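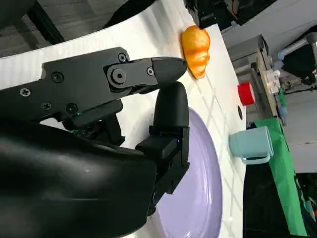 When does the potluck sign-up close?

Thursday at noon. Put your name and your dish on the sheet by the break room door before then, and if you miss it, bring napkins or ice and we'll love you anyway.

Minutes, October meeting

I'm taking the notes again (my own fault for owning the good pen), so these are my minutes and they'll sound like me. We got going at 5:15, a bit late because the door code had changed and half of us were out on the sidewalk trying the old one. New code is with the front desk. Please don't text it to the whole list.

Last month's minutes were approved with one fix. I wrote that we'd paid Munero for the hall. We hadn't, we'd only put down the deposit. The rest is due the week before.

Hall and date. Munero is holding the big room for us from four until nine, and that includes set-up and clean-up, so really we have people in the door at five and out by eight. I asked if we could get in earlier and they said there's a dance class until four and that's that. The kitchen comes with it, but only the fridge and the sink. The oven is not ours to use! Please tell anyone planning a casserole that it has to come hot or be happy at room temperature.
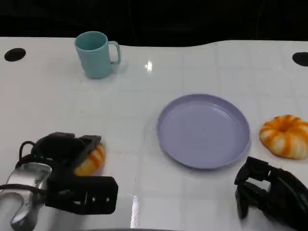
Jurkar Street Neighbors Club | Social Team

Money. We have $300 for the evening. Last year we also had $300 and went over by the price of the paper tablecloths, which I covered and got back. After a long talk we agreed on no paper tablecloths this time, and people can lend us real ones (label them, please, I still have a blue checked one at home that belongs to somebody). Door donations go in the jar as usual. There was a motion to ask for a set amount at the door, and it got two votes, so it's still pay what you like.

Head count. We have 66 people on the list so far, kids included. The room can take plenty more than that, so go ahead and invite the new folks on the corner. I'd like a rough idea of kids by next meeting so we know how many of the low tables to ask for.

Food. This took up most of the meeting, as it always does. We have loads of desserts promised and hardly any mains. I'm as guilty as anyone, I'd put myself down for lemon bars, and I've now switched to a big pot of beans. Diệp, the bakery by the bus stop, will do the bread at their regular price and drop it off at the hall, which saves somebody a trip. We also talked about allergy cards. Everybody liked them last year, nobody could read them, so I'm printing blank ones with bigger lines and you write in what's in your dish. Nuts, dairy, eggs, wheat, shellfish at the very least.

Dishes and cups. We voted to bring our own again. It went fine last year apart from the washing up, which landed on the same handful of people. So there will be a washing-up sheet next to the food sheet, in half-hour turns. If it's blank on the day I will be walking around with it and I will be annoying.

Music. Two offers, one for a playlist and one for live accordion. We said yes to both, accordion first while people are eating. The speaker we borrowed last time buzzed, so we're trying the Husix one from the library's lending shelf. It's reserved, I have the slip.

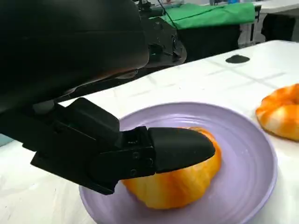
Food first, as always.

Rides. Three drivers so far for neighbors who don't walk well after dark. One more would really help, especially for the trip home. Tell me or write it at the bottom of the sign-up sheet.

Other things. The lost glove from the summer picnic is still in the box (yes, a glove, in summer). The bulletin board needs new pins. Somebody asked if we could move these meetings to a later time, and the room was split, so it's on the list for next month.

To do before next time:
Me: allergy cards, washing-up sheet, balance to Munero
Food group: chase mains, confirm bread order with Diệp
Music group: pick up speaker, find an extension cord
Everyone: sign the sheet, look for tablecloths

We wrapped up at 6:40. Next meeting is same room, same time, and I'll bring coffee if someone else brings milk.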